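Unit 6: Budgeting a Tabletop Manipulation Cell
Course handout, equipment planning module

Read this before the costing exercise. Bring a printed copy of your draft budget sheet to the session; a spreadsheet on a laptop is harder to mark up.

1. Scope of the purchase

A small manipulation cell is usually quoted as an arm and a gripper. The order that finally goes through purchasing is longer. Work from the task back to the parts: what is picked up, how heavy it is, how far it travels, and how often the cycle repeats. Write the task in one sentence at the top of the sheet. If two people on the team would read the sentence differently, rewrite it before asking for quotes.

For this unit the task is handling light tableware at a bench. Payload is low. Reach and approach angle matter more, as does the clearance the gripper needs when it comes down from above.

2. Line items

Enter each of the following on its own line, with supplier, lead time and warranty term:

Arm and controller
Gripper, with finger set
Wrist camera and bracket
Cabling, clips and strain relief
Bench or table, with mounting plate
Guarding or a marked work zone, as the risk assessment requires
Test objects
Spares
Installation and training
Annual service

Do not merge the gripper and the camera into one "end effector" line. They wear at different rates and are often bought from different suppliers. In our base case the arm is quoted by Skernent, the gripper by Adorberg and the bench by Gruber. Three suppliers means three sets of payment terms and three delivery dates. The latest delivery date sets the start of commissioning.

3. Payload at the wrist

The rated payload of an arm covers everything past the tool flange. Subtract the gripper body, fingers, camera, bracket and any cable carried by the wrist, then compare what is left with the heaviest object. A cup weighs very little, and this leads many first drafts to skip the calculation. The tooling can weigh many times more than the object, and the tooling decides which arm you buy.

Cable routing belongs in the same check. A loop at the wrist has to allow full rotation without pulling on the connector. Budget for replacement cables from the first year.
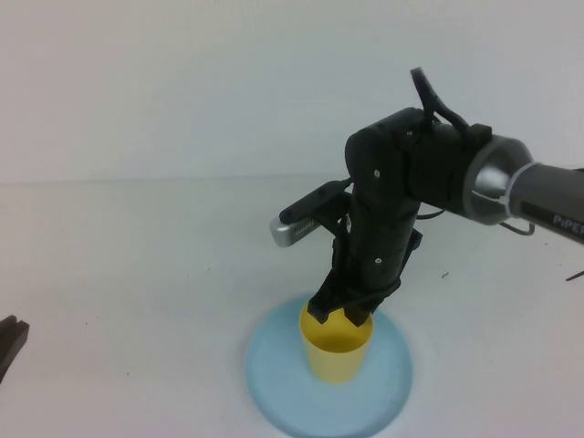

One reply to last term's version of the handout, signed Lullier, objected that the spares line was far too thin: fingers and wrist cables should be bought in pairs with the original order, when the supplier will still discount them, and a single spare should be treated as no spare at all once it has been fitted. The base case has been changed to match. Spares are now 2 finger sets and 2 wrist cables.

4. Test objects

Buy test objects as equipment and give them a line. Plain plastic cups and plates are cheap, but a supplier may change the shape or shade between batches, and results from before and after the change are then hard to compare. The base case calls for 111 pieces, bought in one batch and stored together. Record the rim diameter, height and wall thickness of each type.

5. Worked total for the small items

The arm, gripper and bench are costed from the quotes. Everything else in the list, apart from installation and service, comes to $2,862 in the base case. Students tend to enter a round figure here and move on. Build it up line by line, and keep the supplier pages you used.

Hold a reserve of up to 6 percent of the full order. Show it as a separate line below the total. Do not spread it across the other items, where a reviewer cannot find it.

6. Timing

Place the arm order first. Order the bench once the mounting pattern is confirmed in writing, and the gripper once the flange adapter is confirmed. If delivery falls in August, check that someone is on site to sign for it, and check whether the warranty runs from delivery or from first power-on.

7. To hand in

Task sentence
Completed line-item sheet
Wrist payload calculation, with sources
Delivery sequence on one page
A short note, half a page at most, on which line you trust least and what it would take to firm it up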